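**Glossy tile in a shared workspace: keep or cover?**

**llinos_eynon**
We take over a unit in April and the landlord will leave the floor as is or put down sheet vinyl for 2,000. Glossy pale tile now, white ceiling, white tables. I'm worried about glare and noise. Same sort of finishes here:
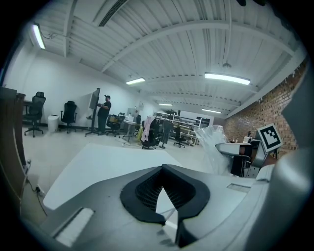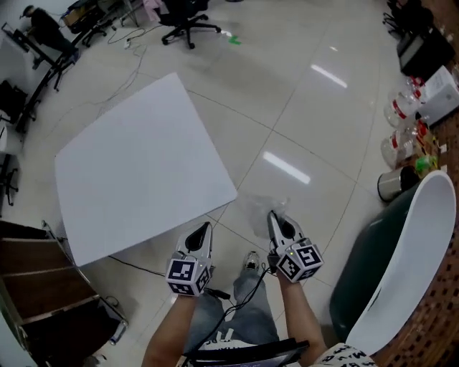

**Capucine Rey**
Keep the tile. We had vinyl at our last place and chair legs dented it within two months. Tile mops clean. Put the money into the lights — glare is mostly bare tubes, so get diffusers.

**nafula_n**
Disagree. I worked on tile for years and my knees still complain. Anything you drop breaks, and the echo is bad once more than a few people are talking. Take the vinyl.

**Capucine Rey**
Mats fix the knees. We paid 39 each for ours.

**nafula_n**
Mats slide on gloss tile. I tripped on one twice.

**b.charpentier**
Ask who pays for repairs before you pick. Our lease made us replace damaged vinyl but not cracked tile.

**llinos_eynon**
Lease says "floor coverings" are on us. Doesn't mention tile. I'll ask him to put it in writing.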